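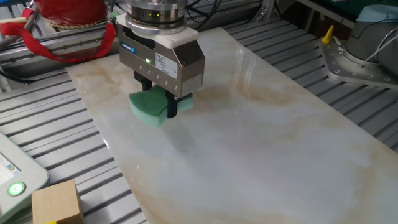 Bolthorpe Automation Lab, Handling and Grippers Team
Mailing list: grippers-talk

Re: sponge wiping on the marble slab, which gripper do we keep

Hi all,

Replying to the question from before lunch, quoted here so it stays in one thread:

> Can somebody write down where the gripper comparison stands? I have to
> tell Kwan whether we are keeping the Wernotico unit or sending it back,
> and the loan ends in April. Also, is the sponge test still the one
> we go by, or did we switch to the cloth?
> Leonor Sequeira

The sponge is still the test. We tried the cloth for a morning and dropped it, as the results depended more on how the cloth was folded than on the gripper. The job is the same for each unit: pick up the sponge, bring it down on the marble, wipe, lift, put it back. 100 cycles, then swap grippers and do it again. We have been through 3 grippers now.

The Wernotico holds the sponge well at low force. It squeezes it out of shape a bit, but all of them do. My complaint is the release. When the sponge is damp it sticks to one finger and comes back up with the arm. Opening wider fixes that most of the time, at the cost of a slower cycle. The Zoltenis lets go cleanly but needs more force to keep the sponge from turning while it drags across the stone. The old one from stock did neither very well and I would leave it out of the report.

Glare off the slab is still a problem for the camera. The polished surface throws the ceiling lights straight back, and edge detection on the sponge drops out in the bright bands. I turned exposure down and that got us through, but the log has gaps. If you open run 3278, skip the first part, it was recorded with the old setting.
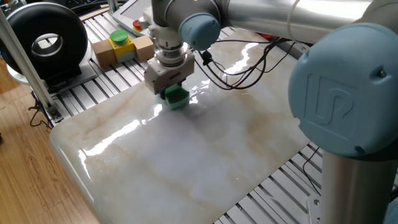 Visitación Benítez wrote back that the sticking is a finger problem and should not count against the gripper. She would put the same finger pads on both units before anybody decides, and she wants the downward force logged at the wrist during the wipe, as a gripper that holds fine in the air can still let the sponge creep under load.

I agree on the pads. We have one spare set, so it means running the units one after the other. On the force log, the controller already writes it, but at a low rate. I will raise the rate and see if it slows anything down.

So for Kwan: please ask for 3 more weeks on the loan. If they say no, I would keep the Zoltenis.

Settings files are in the usual folder. Please don't edit the wipe path without telling me first.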